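Packing table against a brick wall: leave a gap or push it tight?

lerkam_lou
Setting up a packing spot in the back room in Lerkamdale. One bare brick wall, one plank floor, one table. My brother says leave a gap so the wall doesn't chew up the table edge. I say push it tight or I'll be fishing tape out of there until November. Who's right?

Nechyporuk24
Tight. Boxes need something to lean on, and walls work for free.

jinow_attic
Gap. Old brick sheds. I pushed mine tight and spent a Sunday wiping orange grit off everything I owned, including lunch.

Nechyporuk24
So brush the wall.

jinow_attic
I brushed the wall. The wall has more.

Marichka Pylypenko
Two coats of clear masonry sealer, then tight. Mine has been like that for five winters and the grit complaints have stopped, mostly because I was the one making them. Get a white top if you can. Dark tape on a dark table is a hobby in itself.

jinow_attic
White shows every scuff though.

Marichka Pylypenko
It's a packing table, not a wedding dress.

lerkam_lou
Sealer it is. My brother has been informed and is taking it badly. Anybody got a white one against brick I can show him?

irnari_pete
Got one, tight to the wall, box leaning on the bricks as Nechyporuk24 intended.

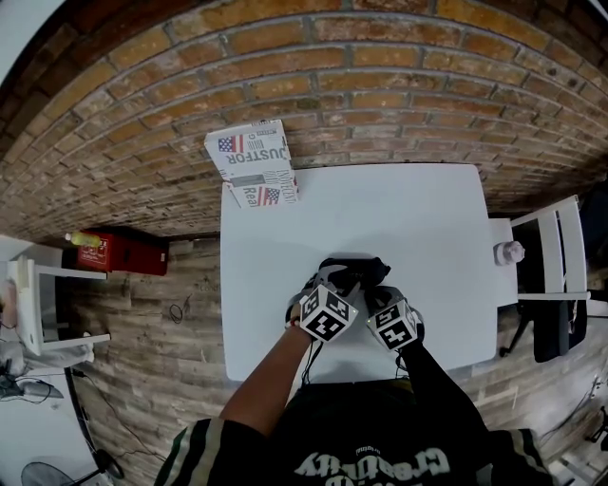

White table, brick wall, no gap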